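Surface Damage in Service: Handout for Unit 4
Instructor: Preben Mogensen
Lab sections: Ostap Zakharchenko
Revised 13 October 2010

Read with chapter 11 of the course text. The derivations in the second half of that chapter will not be on the February test, but the definitions will.

4.1 Terms

Wear is the loss or displacement of material from a solid surface caused by relative motion against another body. Scratching is one form of wear. Staining, fading and swelling are surface damage but are not wear, and they are covered in Unit 6.

Abrasion: a hard particle or a hard high point moves across a softer surface and cuts or plows it.
Adhesion: two surfaces bond at small contact points and material is pulled from one to the other when they slide.
Surface fatigue: repeated loading opens cracks at or just below the surface until a flake comes away.
Fretting: small back-and-forth motion between parts that are nominally fixed.

Most damage on floors and work surfaces in ordinary use is abrasion. Abrasion is further divided into two-body and three-body. In two-body abrasion the hard point is fixed to the moving part, like the grit on sandpaper. In three-body abrasion the particle is free to roll or slide between the two surfaces. For the same particles and load, two-body abrasion usually removes more material, since a rolling particle spends only part of its travel cutting.

4.2 The simple wear equation

V = K W L / H

V is the volume removed, W is the normal load, L is the sliding distance, H is the hardness of the softer surface, and K is a wear coefficient with no units. Use consistent units: W in newtons, L in meters and H in pascals give V in cubic meters.

The equation predicts that wear rises in proportion to load and distance. This holds over a limited range. At high load a coating may crack or break through, and K is then no longer constant. Do not carry a value of K from one pair of materials to another.

4.3 Reading a worn surface

Record direction before depth. Parallel scratches suggest a repeated motion. Crossed scratches suggest many separate events, or one object that turned. Neither pattern alone identifies the object that made the marks.

Color is a poor guide to depth. A shallow scratch in a dark surface often looks white because the roughened material scatters light. Printed or molded veining can be mistaken for scratching. Check with a fingernail, then with a low-angle lamp, then with a replica if a number is needed.

Deposits sit on the surface and scratches go into it. Paint, dust and transferred material should be listed in a separate column of the record sheet. Clean half of the sample area only, and keep the other half as found.

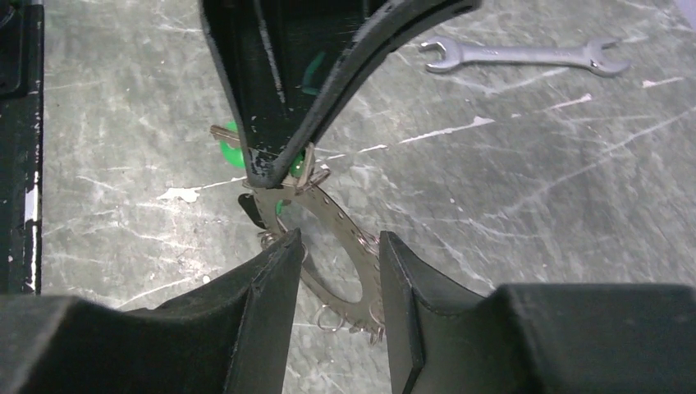
Thin white scratch lines in many directions, with a few brighter specks and splotches.
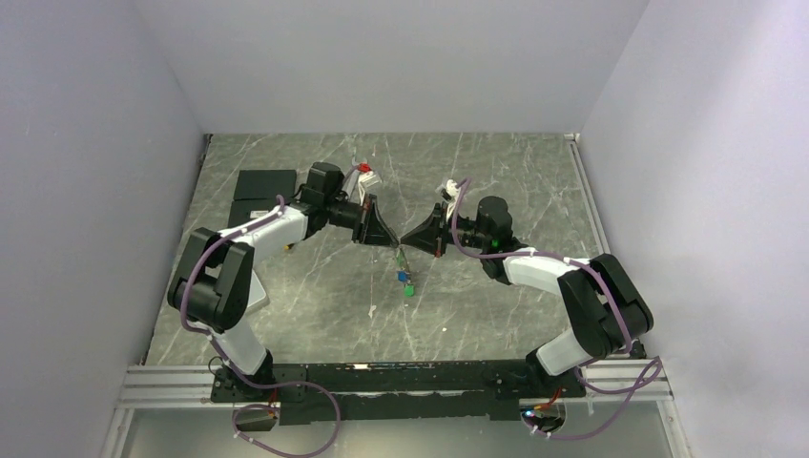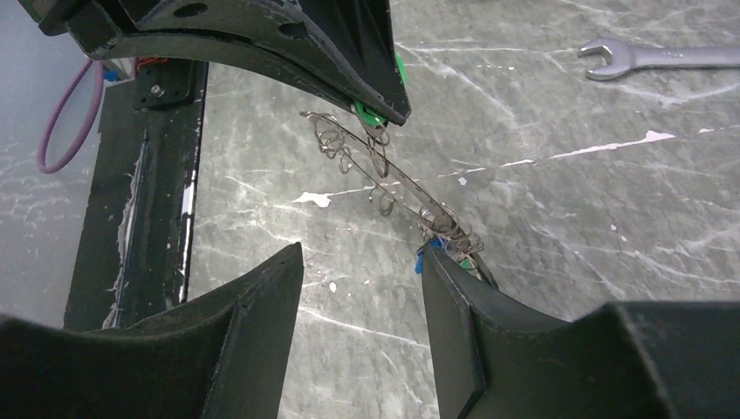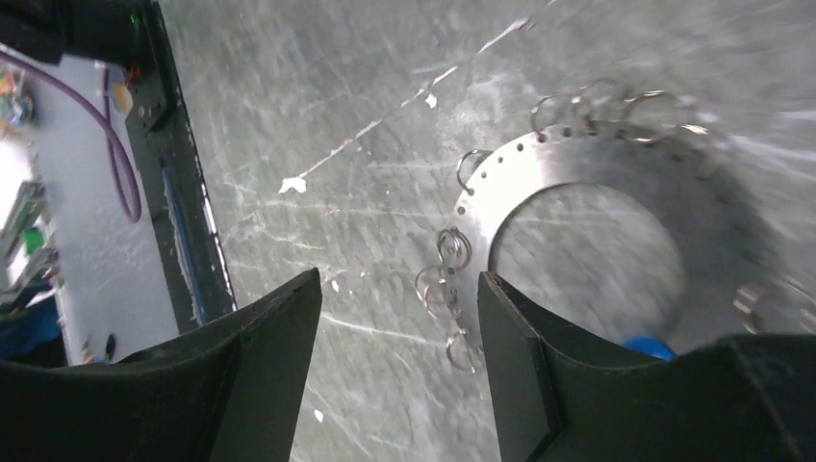 4.4 Lab test

The lab uses a rotating abrader with two wheels, supplied by Toltex. Specimens come from the Ragnarsson and Sama sample sets. Each specimen is identified by the number on its back. Specimen 906 is the reference and is not to be tested without permission.

1. Condition the specimen for 48 hours in the lab cabinet.
2. Brush off loose dust and weigh. Repeat the weighing until two readings agree.
3. Mount the specimen and lower both wheels. Set the counter to zero.
4. Start the suction, then the turntable.
5. Stop after 30 turns, brush, and weigh again. Reface the wheels.
6. Repeat step 5 until the top layer is broken through in any part of the track.

Plot mass loss against turns. The first points often lie off the line and should be plotted but left out of the fit. Convert mass to volume before comparing materials of different density.

4.5 Sources of error

Clogged wheels give low values. Moisture change in the specimen can exceed the mass lost to wear. The track has crossed arcs by design, so scratch direction from this test says nothing about service.

4.6 Problems for section

(a) The load is doubled and the hardness is halved. Find the change in V if K and L are fixed.
(b) State which mechanism from 4.1 applies to a bolted bracket under vibration.
(c) The Ukell data sheet gives mass loss only. List what else is required to find K.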